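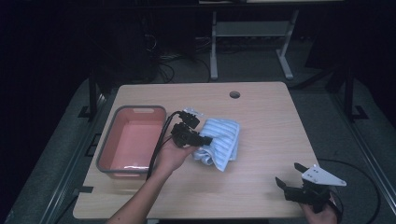

Temps de lecture : 3 min

Questions fréquentes sur le kit de pinces à main Dristari

J'utilise le kit Dristari depuis le mois de mars et je reçois toujours les mêmes messages, alors je mets tout ici (et je complète quand j'ai le courage, en général le dimanche).

C'est quoi, exactement ?
Deux pinces à deux doigts articulés qu'on tient soi-même, une dans chaque main, pour montrer des gestes qu'un robot apprendra ensuite. Pas besoin d'avoir le bras robotisé chez soi ! Moi je travaille surtout le linge : une serviette, une bassine, une table, et c'est parti.

Pourquoi une serviette ?
Parce que c'est pénible, justement. Un cube, on l'attrape toujours pareil. Une serviette en boule, il faut chercher par où la prendre, avec quelle main commencer, et ça change à chaque essai. Si le kit s'en sort là-dessus, je suis tranquille pour le reste.

Il faut deux mains dès le début ?
Non. Bastholm vend aussi la pince à l'unité, et pour ranger des petits objets ça suffit largement. Pour le tissu, je prendrais la paire sans hésiter.

C'est sans fil ?
Eh non, les miennes sont filaires. On s'y fait, mais prévoyez de la longueur et faites passer les câbles sur les côtés de la table, jamais devant les genoux. J'ai accroché le mien deux fois la première semaine…

Combien de démonstrations avant d'avoir quelque chose d'utilisable ?
Ça dépend tellement de la tâche ! Pour « serviette dans la bassine », j'en ai gardé 241, et mon premier entraînement correct date de là. À l'heure où j'écris, j'en suis à 2256 toutes tâches confondues.

C'est fatigant ?
Au bout de 14 minutes à peu près, je commence à faire n'importe quoi avec le poignet gauche. Je coupe, je bois un café, je reprends. Une table un peu plus basse que d'habitude m'a bien aidée.

Et le logiciel ?
Il s'appelle Pikham, il est fourni avec. L'installation est simple, la calibration beaucoup moins : la doc saute une étape (il faut brancher la pince droite en premier, sinon il les inverse). L'export marche bien, l'interface est moche, je l'ouvre quand même tous les jours.

Et par rapport au kit Yau ?
J'ai eu le Yau trois semaines en prêt. Plus léger, plus joli, mais les doigts glissaient sur le tissu fin et j'ai fini par le rendre. Pour des objets rigides, je comprends qu'on le préfère.

On peut changer les doigts ?
Oui, quelques vis et c'est réglé. Gardez les anciens, ils dépannent.

Vous le rachèteriez ?
Oui, en râlant un peu sur les câbles. Si votre question n'est pas dans la liste, le formulaire de contact est en bas de page, je réponds le soir.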